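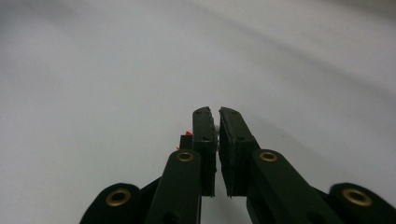 *the gray-white, plain as it gets*

**margarida_c** wrote:
Okay so I need opinions before I lose my mind over paint. We're redoing the back bedroom in June and I've been going back and forth between a pale gray-white and a proper warm cream. My sister-in-law Loubna swears gray is over and I'll regret it. The room is small, one window, faces north. Budget is $319 for everything including rollers, so I can't really do this twice!

**tekleab_fan** wrote:
Loubna's right, sorry. North light plus gray equals dentist's waiting room. We had it in our hall for 3 years and I was so happy to see it go (my husband still says he liked it, he's wrong).

**Etenesh Belay** wrote:
Hard disagree. I've got a pale gray in a north-facing office and it's the calmest room in the house. Cream in that kind of light can go a bit mustard, especially on gloomy afternoons. What kind of bulbs do you have in there? That matters way more than people think. I swapped mine for warm ones and it was like a different color.

**margarida_c** wrote:
Ugh, whatever came with the house. Pretty bluish I think? I'll go look tonight.

**lemlem.g** wrote:
Bulbs first, paint second. Also get the big peel-and-stick samples and move them around, don't paint little squares on the wall like I did. You see the edges forever if you put them on thick.

**tekleab_fan** wrote:
Or just do cream and skip the science project lol

**Etenesh Belay** wrote:
A bulb is not a science project 😄

**ermira_k** wrote:
Whichever you pick, please don't go flat finish if there's going to be a kid or a dog in there. Mine scuffed in a week. Eggshell costs a little more but I can wipe it down. And I'd set aside some 60 dollars for a decent brush and tape, the cheap tape took a strip off my trim.

**margarida_c** wrote:
Dog, yes, large and muddy. Eggshell it is. Bulbs are "daylight", just checked, so I'm getting warm ones tomorrow and sticking up both samples. Will report back, Loubna is already being smug about it.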